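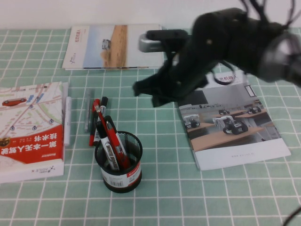
Wirilwood robotics room gets the nod for a second arm

March | By Malsha Bepari

We use cookies to remember your settings. Sign up for our newsletter to get local stories each month.

The Wirilwood learning centre is going to buy a second robot arm, and the people who run its tabletop sorting sessions could hardly be happier about it.

The centre's board signed off on the purchase this week after going through a budget put together by Debora Morelli, who looks after equipment for the technical courses. The arm will cost $3896 from the supplier Cernedov, with another $1737 set aside for a spare gripper, cables, a mounting plate and freight.

"I've had this on a wish list for so long that I'd stopped looking at it," Morelli said. "Now I have to go and measure benches, and I'm thrilled!"

The new arm will work at the same kind of job as the first one: picking up and moving everyday items on a table. Whiteboard markers, pens, a wire-mesh pencil cup and booklets about wheeled robots all get a turn. Course leader Cauã Rezende said plain desk items make terrific practice, and they have kept the running costs low.

"A marker is a lovely hard problem," he said. "It's thin, it rolls, and it can be leaning in a cup or lying flat beside a book. People come in wanting to see something flashy and then spend the whole evening on pens."

Evening classes take 20 people, and everyone now shares one arm. Rezende expects a second bench to cut the waiting and leave time for longer projects, including one on putting things back into a cup after they've been taken out.

Three quotes were looked at. The centre passed on a larger model from Nirero, which would have needed a heavier table and new wiring. Marcelino Prado, who did the costings with Morelli, said the smaller arm also shares its parts with the one the centre already owns, so one box of spares will do for both.

The budget leaves $500 a year for upkeep. Most of that is likely to go on finger covers and cables. Prado would like to see the sum looked at again after the first year, when there will be proper records from two machines to go on.

Delivery is expected before the winter term. The second bench will go in the front room, where the old print tables used to be, and Rezende is already taking names for the first session.

Last updated: 4:15 pm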